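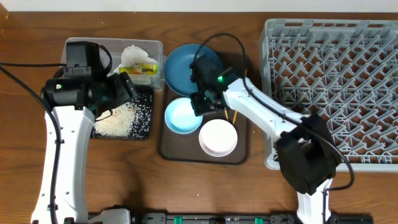
By Vesna Nikolovski, Plisilham Product Support
Last updated October 2022

Section 2: Setting Up and Filling Your Plultard Wall Dispenser

You have bought a device that holds dry food on a wall and lets it out when you turn a knob. A jar does most of this. The jar, however, has no knob, and we will assume you had your reasons.

Section 1 covered what should be in the box. If you skipped it, the small bag of screws is taped inside the lid, where everyone throws it away.

Before you start

You will need a screwdriver, a pencil, a level, a dry cloth and a mat or tray to work over. Dark mats are best for pale food. White rice on a black mat is easy to see and easy to gather up. White rice on a white counter is a thing you find with your elbow in December.

Keep a clear plastic container nearby for whatever doesn't fit.

CAUTION: Do not mount the dispenser above a stove, a toaster or a kettle. Steam gets into the hopper and turns flour into something closer to plaster.

2.1 Mounting the bracket

1. Hold the bracket against the wall with the arrow pointing up. The arrow is on the back, so look at it first.
2. Check that it is level. Your eye is not a level. Neither is the top of the backsplash.
3. Mark both screw holes with the pencil.
4. Drill the holes and push in the wall plugs until they sit flush.
5. Drive the screws in until the heads stand slightly proud of the wall, then hang the bracket on them.
6. Tighten the screws until the bracket stops moving. Stop when it stops.

Note: The plugs supplied are for brick and plaster. Hollow walls need the Tekin spring anchors, part 573, sold separately. We know. We have raised it with the people who decide these things.

2.2 Fitting the hopper

1. Wash the hopper, lid and knob in warm soapy water and rinse them.
2. Let everything dry overnight. The instruction most often ignored in this guide is the word "overnight."
3. Slide the paddle wheel onto the knob shaft, flat side to flat side. It goes on one way. If it seems to go on the other way, it has not gone on.
4. Lower the hopper into the bracket until you hear a click.
5. Pull gently toward you. If the hopper comes off in your hands, that was some other click. Go back to step 4.

CAUTION: Never fill the hopper before it has clicked in. A full hopper falls farther than you would think, and mostly sideways.

2.3 First fill

1. Put the mat under the spout. Do this even if you are a careful person.
2. Close the spout by turning the knob until the dot lines up with the line.
3. Pour slowly, from a jug if you have one. Pouring straight from the bag works until the bag folds, and then it all arrives together.
4. Stop at the fill line. The space above it is for the lid.
5. Press the lid down at all four corners.
6. Turn the knob one full turn over a bowl and throw away what comes out. The first turn clears any dust left from packing.

Note: One full turn gives 40 grams of long-grain rice. Short-grain rice, lentils and oats will all give something else. Weigh a turn of your own and write the result on the label inside the lid.

2.4 What not to put in it

Brown sugar. Raisins. Anything described on its packet as "clusters." Spaghetti, which one customer managed by snapping it, and which we still don't recommend.

2.5 If grains leak from the spout

Check the knob first. If the dot and the line match and grains still get through, the gasket is probably upside down. Empty the hopper, take off the spout ring and turn the gasket so the lip faces you. If it is split, ask for part 179 from our Ballton warehouse and give the serial number from the underside of the bracket. You will have to take the bracket down to read it, so copy it out now if the dispenser isn't up yet.

Rice caught between the paddle and the wall of the hopper can be freed with a dry pastry brush. Do not use a knife, and do not blow into the spout with your face over it.

Section 3 deals with cleaning.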